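Filed under: Home & Garage > Storage and Totes
Posted in July by prunotden
46 replies | 765 views | 9 shares

prunotden
Looking for opinions on old storage bins for a basement that gets damp. I have a mix of thin clear totes from the grocery store and a couple of heavy gray ones I bought used. The clear ones crack at the corners every winter. The gray ones take up more room, but I've never broken one. Is it worth going all heavy, or am I wasting shelf space?

Lisis
Go heavy. I switched three years ago and stopped buying replacements. Sloped walls cost you some room at the bottom, so measure the floor of the bin and not the rim before you plan your shelves.

ghasemi_k
Disagree. For clothes and holiday stuff the thin ones are fine if you don't stack more than two high. Heavy bins are for tools and canning jars. Also, scuffs are where the dirt sits. I gave up trying to get mine clean.

Lisis
Scuffs don't matter for storage. I'd still put winter coats in a bin like it. 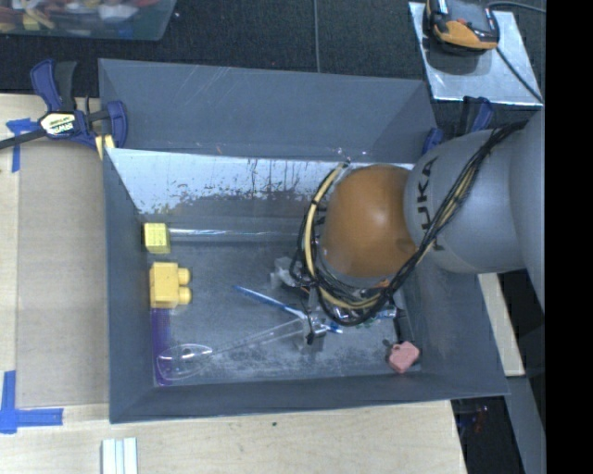 Gray bin, worn floor, scratches on the back wall

ghasemi_k
The ragged pale section along the back would bother me. I'd want a liner in there for anything fabric.

Lisis
Fine, use a liner. An old bedsheet works.

nita_upstairs
Neither kind will fix a damp basement. Get everything off the concrete first -- two-by-fours on the floor are enough -- and then worry about the bins. I lost a box of photo albums that was in a good tote with a tight lid. The lid kept the moisture in.

prunotden
Mine are straight on the concrete, so that's probably my first job. Do you run a dehumidifier?

nita_upstairs
From May until the furnace comes on. I empty it before work.

ghasemi_k
OK, I agree with the two-by-fours. Still not buying heavy bins for Christmas lights.

Report post | Share (9)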